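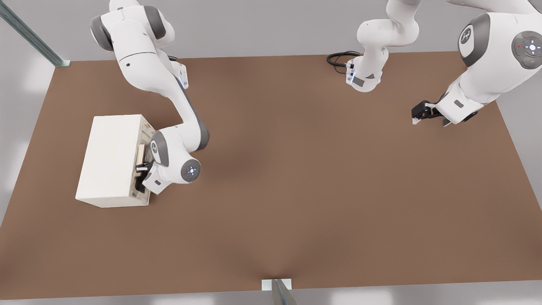
Mahlet Tefera wrote that a pitcher of 29 who still rents a room from his old high school coach is either very wise or very badly paid, and in the Stotlow case she thinks it is the second. I read her post two times and I do not agree, so I answer it in this thread and leave the other one for the game reports.

First, the facts as I know them. Our left-hander signed with Stotlow in March. He got a small bonus and he put all of it in the bank. In the season he rides the team bus, in the winter he unloads trucks in Clonach. He told the local radio that he likes it this way. Why must we feel sorry for him?
— Pylyp Moroz

Reply from Mahlet Tefera
Pylyp, I don't feel sorry for him. I feel angry for him, it is different. A man who throws 3 innings of relief in the evening should not carry boxes in the winter with the same shoulder. You say he likes it. Players always say this on the radio. What else can he say, when his contract is renewed every spring?

Reply from bukel_bleachers
Small correction, the trucks job was the winter before. Last winter he was giving lessons to kids at the indoor cages in Bukel. My nephew went for 3 months and his changeup is now better than his grades.

Reply from Pylyp Moroz
Thank you, I did not know about the lessons. But this helps my side, I think. He found work that is close to the game. When I played in the second division in my country we had no such thing, I was painting fences.

Reply from oldscorebook
You are both arguing about the shoulder and the money. Can we talk about his walks? He walked 2 men to open the eighth against Azar and the manager left him there. I don't care if he sleeps in a palace or in a tent. He must find the strike zone.

Reply from Mahlet Tefera
oldscorebook, maybe a tired person walks more batters. Did you think about this?

Reply from oldscorebook
I did. He was walking them in high school too. I kept score at those games.

Reply from bukel_bleachers
The eighth against Azar was also a very tight zone for both teams. Their starter was complaining since the first inning — even our bench was laughing.

Reply from Pylyp Moroz
On the zone I agree. On the manager also, he waited too long. Mahlet, I accept that the club could pay the rent of the players in the season. Clonach does it, and their attendance is smaller than ours. But I will not accept that a simple life is a sign that something is wrong.

Reply from Mahlet Tefera
Then we agree on the rent. Who will write to the club? I wrote the last time, about the parking.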